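Folding button shirts on a small round table

Home help > Laundry and clothes > Folding
Posted by Rumex

Hello everyone. I moved in August to a small apartment and I have no place for an ironing board. I do all my folding on a round table of light wood. For towels and T-shirts it is fine. My problem is the shirts with collar and buttons.

When I take a shirt from the basket it is one big heap, and I don't know where to begin. I pull one side and the other side slides down over the edge. After some minutes the shirt has more creases than before. I have 8 of these shirts for work, all soft cotton, and on laundry evening I need almost one hour only for them.
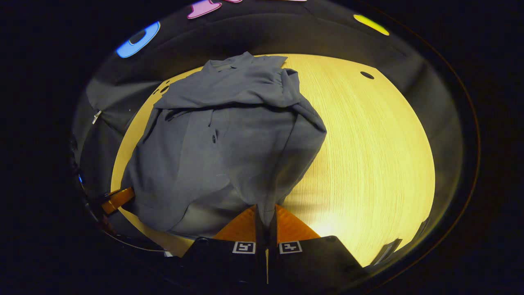
I tried also to fold on the bed, but the mattress is too soft and the sleeves never stay straight. Is there some order of steps which works when the table is round and not so big? I don't need a perfect result like in a shop. I only want that the collar is not crushed and that I can put the shirt on in the morning without ironing.

2 replies

Štefanec
Member

I also learned this late, after many years of hanging everything on chairs. For me the important thing is to not start on the table. Take the shirt by the collar with both hands and hold it up in the air. Shake it two or three times, quite strongly. Then close the top button, one in the middle and the last one. If you leave them all open, the two front sides will move apart each time you touch the shirt.

Now lay it down with the buttons to the table and the collar near the edge which is farthest from you. The bottom of the shirt can hang down in front of you, against your stomach. This way it can't slide so easily and a small table is enough. Smooth the back with flat hands, from the middle to the outside.

Fold one side in to the middle of the back and turn the sleeve down so it lies along the fold. Do the same with the other side. You will have a long strip. Take the hanging part, bring it up to the half, and then fold once more up to just under the collar. Turn it over. The collar is on top and nothing presses on it, if you don't put a heavy pile over it.

My shirts lie in two piles, never more than four in one pile. When the pile was higher, the lowest shirt always looked bad.

Lorne Lavoie
Member

just hang them up wet, no folding needed

Rumex

Thank you Štefanec, I tried it this evening with three shirts. Closing the buttons first helps very much. The second sleeve is still a little crooked with me, it makes a thick place near the shoulder. Do you fold the sleeve one time or two times?

Lorne, I have only 6 hangers and the rail in the bathroom is short, but for the white ones I will maybe do this.

Štefanec
Member

One time, but at an angle. The cuff should point to the bottom of the shirt. If the sleeve is too long, turn only the cuff back.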